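Plikgate is the nickname for a dispute over faulty grip reporting in the Plumar tabletop picking software, sold by Bindus for two-finger robot arms. It takes its name from the Plikgate test set, a tabletop sorting task using toy food, foam cubes and household containers.

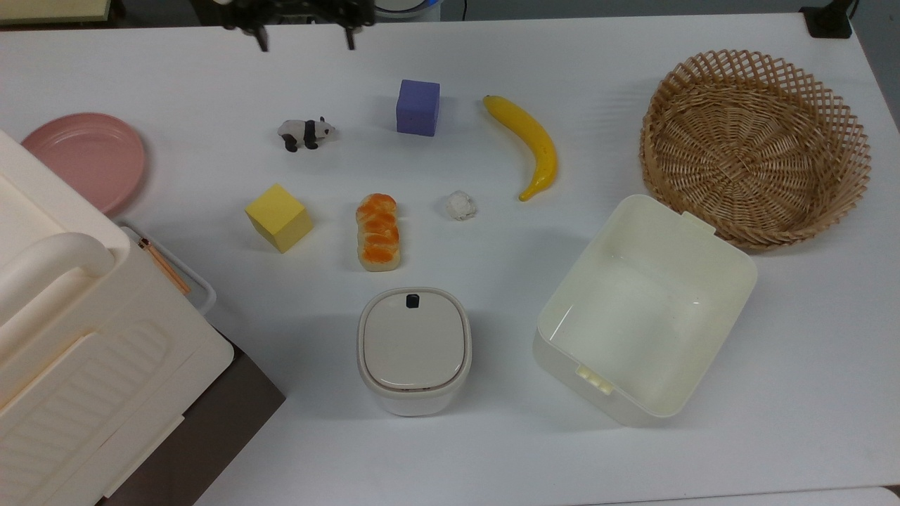
Bindus claimed a success rate of 95 percent over 500 trials. A review published by the Madigan lab on 4 September 2018 found that 116 of those trials had been scored by the software alone. Plumar logged a "hold" whenever the fingers stopped short of fully closed, so a jammed finger could pass for a grasp.
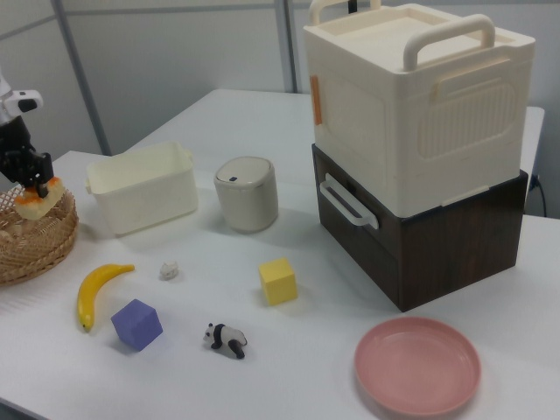 Soft objects were the worst case, according to the review, as foam could slip after the hold was logged. Bindus blamed a worn finger sensor and released a patch the following March. The company has never published the raw logs, and its claim that only 7 trials were affected remains unchecked.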